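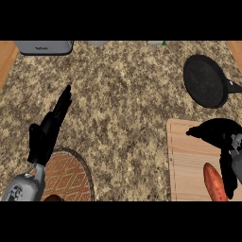 # About Cavix

Cavix is a small robotics workshop in Galberg, at the back of a shared building where people also fix bicycles, re-cane chairs and, on some evenings, practice the accordion. We build one thing, and have been building it for longer than we like to admit to our families: a kitchen helper with two arms called Lulta. If you found us because you are building something similar in your own garage or spare bedroom, welcome! A good half of the people who write to us are in that position, and we have tried to put the things they usually ask on this page.

## How it started

Our founder, Fuseini Wumbei, spent a long stretch of his working life repairing commercial dishwashers, and he likes to say that he has seen the inside of more restaurant kitchens than most chefs. What he noticed was how much of the day went into picking things up, holding them steady and putting them down somewhere else. He started on a single arm at home, bolted to an old door laid across trestles. It could lift a plastic cup if the cup was exactly where it had been the last time, and it made a noise like a coffee grinder while it did so.

The door got in the way of dinner, and in July the arm moved to the shared workshop, where we rent 200 square feet next to the freight elevator. That is where Fuseini met Omerović, who was making cabinet hinges on the other side of the partition and came around to ask about the noise. (The gears were badly meshed. It took an afternoon to put right, and the two of them have been arguing about gears ever since.) Omerović drew up the second arm, then redrew the first one to match, and at some point during that winter we stopped calling it "the arm" and started calling it Lulta.

The name Cavix came last. It was on a list of words that were short, easy to spell over the phone, and not already painted on somebody's van.

## What we are building

Lulta is meant to work at an ordinary kitchen counter, the kind most people have at home, with all the usual clutter left on it. We made that decision early and have had plenty of chances to regret it. A factory can clear a bench and paint lines on the floor. A family kitchen has a toaster in the corner, a pan that somebody left out, and vegetables that come in whatever shape they grew in.

So we spend a lot of our time on hands. Ours have fingers and a thumb, and we keep coming back to them because kitchen things were made to be held that way. A frying pan handle is easy to describe on paper - long, stiff, one good place to hold it - but the weight is all at the far end, and a hand that grips it well can still tip the whole thing. A sweet potato is the other way around. It is light enough, but it tapers, it has pits and bumps, and it would like to roll. We have become very fond of sweet potatoes as a test object, and we eat a great many of them.

The jobs we are working on at present are modest ones:

- picking up a vegetable and setting it down on a cutting board
- moving a pan a short distance without dragging it
- keeping the left arm out of the right arm's way, and the other way around
- reaching past things on the counter without knocking them

You will notice that there is no cutting on that list. We get asked about knives more than anything else, and the answer is that they stay in the drawer until we are much happier with the rest.

## Why so much of it happens on a screen

Visitors sometimes expect sparks and sawdust and are a little let down to find us sitting in front of a monitor. We do a large share of our work in simulation, with a model of Lulta's arms and hands standing at a computer-made kitchen counter. There is a cutting board and a pan in it, a sweet potato of course, and a speckled countertop that Omerović thinks is hideous and Fuseini chose because it looks like the one in his mother's kitchen.

The practical reason is that a finger driven hard into a counter on the screen costs us nothing. In the workshop it costs us a finger, and then an evening with the small screwdrivers. We try a reach on the screen first, move the pan a bit, turn the sweet potato so that it lies at a different angle, and try again. When a movement holds up after a good deal of that sort of rearranging, we take it to the bench and find out what the simulation was too polite to mention. Usually it is friction. Once it was a draft from the elevator shaft that kept shifting a paper towel, and we spent far too long blaming the software.

We also like that it lets people join in who can't get to Galberg. Anyone with a reasonably recent computer can open the same kitchen we use, and some of our best suggestions have come from people who have never touched a motor.

## Who we are

There are six of us who turn up regularly. Fuseini looks after the software and the shopping, and Omerović looks after anything that turns, slides or squeaks. The others come and go around jobs and children, and between them they handle the wiring, the 3D models, the website and the very slow business of testing grips and writing down what happened. Two of the group had never soldered before they joined, and they now do the neatest joints in the room.

We are a company on paper, mostly so that we can rent the space and buy parts properly. The money comes from repair work and from evening classes in basic electronics, and whatever is left goes into Lulta. We don't have a product for sale. If that changes, we will say so on this page, in plain language, before we say it anywhere else.

## Coming to see us

We are glad to have visitors, and we mean it, but please write first so that somebody is there to open the elevator gate. Children are welcome as long as a grown-up comes too and everybody stays behind the yellow tape when the arms are powered. Wear shoes with closed toes. If you are bringing your own build, let us know how big it is and what kind of plug it needs, and we will clear you a piece of bench.

If you have a question about a project at home, send it along with a photo or a sketch, even a bad one. Replies can take a while when a class is running, and if you haven't heard back, please do write again - we won't mind the reminder.

*Page last updated 4 Oct 2018*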